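Home Shop Desk & Table Bins Cups Contact

Filed under: Small Bins & Tabletop Tidies

Zurnora Mini Table Bin, Cream

I've been selling little bins for long enough to get picky, and this is the one I keep on my own table! It's small, it's cream, it has soft rounded corners, and it holds the things that usually end up in a heap by my elbow (tea bag wrappers, pencil shavings, the backs of stickers).
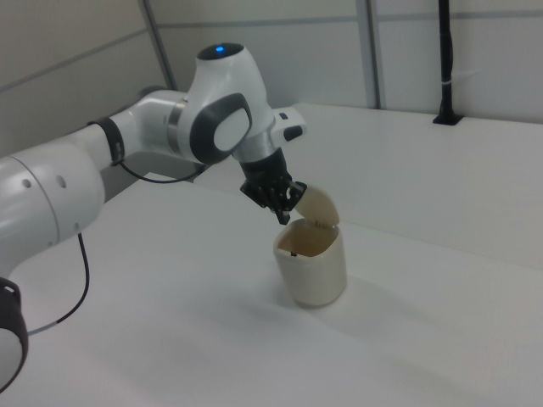
Sarla Garg wrote to ask if it would be all right for cotton pads by the bathroom sink. Yes, go for it! I'd just give it a wipe now and then with a damp cloth and mild soap. No scrubby sponges, please, they dull the finish.

Now, the flap. I'm a big fan of a flap, because an open pot of scraps on the table bugs me all through dinner. On this bin there's a small black tab up on the rim at the back and another near the top edge of the flap, and the cream plastic is a nice soft matte that goes with pretty much anything.
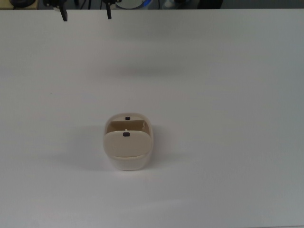
Does it come in a bigger size, one reader wants to know, as hers fills up by lunchtime. Not yet, but I've asked, and the answer I got was "maybe October." I'll put it up on the site the minute I hear more.

If you don't care about a lid at all, take a look at the Girkeo frosted cup instead. It's see-through enough to let the light in but still blurs whatever you drop inside,

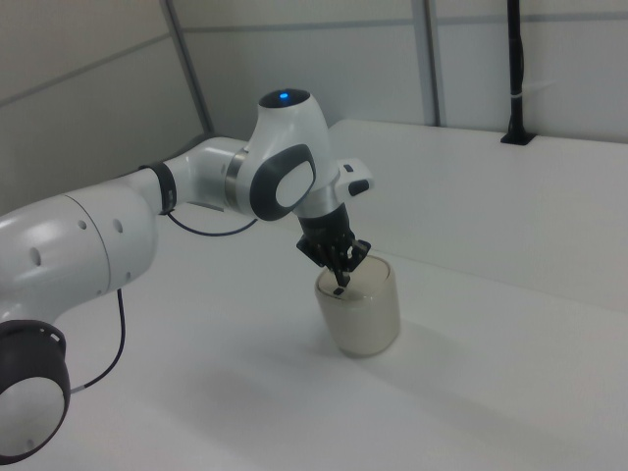
and I like it for pens, brushes or a toothbrush or two. Lots of you buy the cup and the bin together, so I've started packing them as a pair. The pair ships in one box with paper padding, and orders of six pairs or more go out with free shipping.

Back to the bin for a second. With the lid flipped open you can drop things in without fussing, and the inside is plain beige, so it looks tidy even when you've left it standing open on the table.

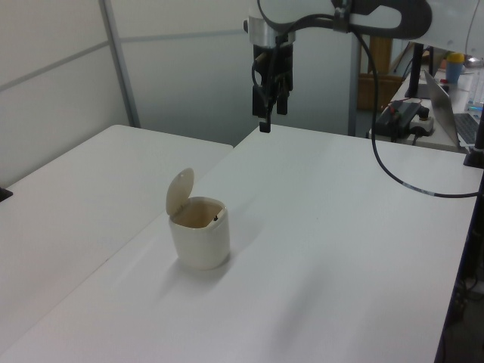

Posted by the Table Things desk, 3rd July

Returns are fine within 12 days if it's unused. Item number for the bin is 1670, and please put that in your note if you e-mail me about it, it saves me hunting!

Print this page | E-mail to a friend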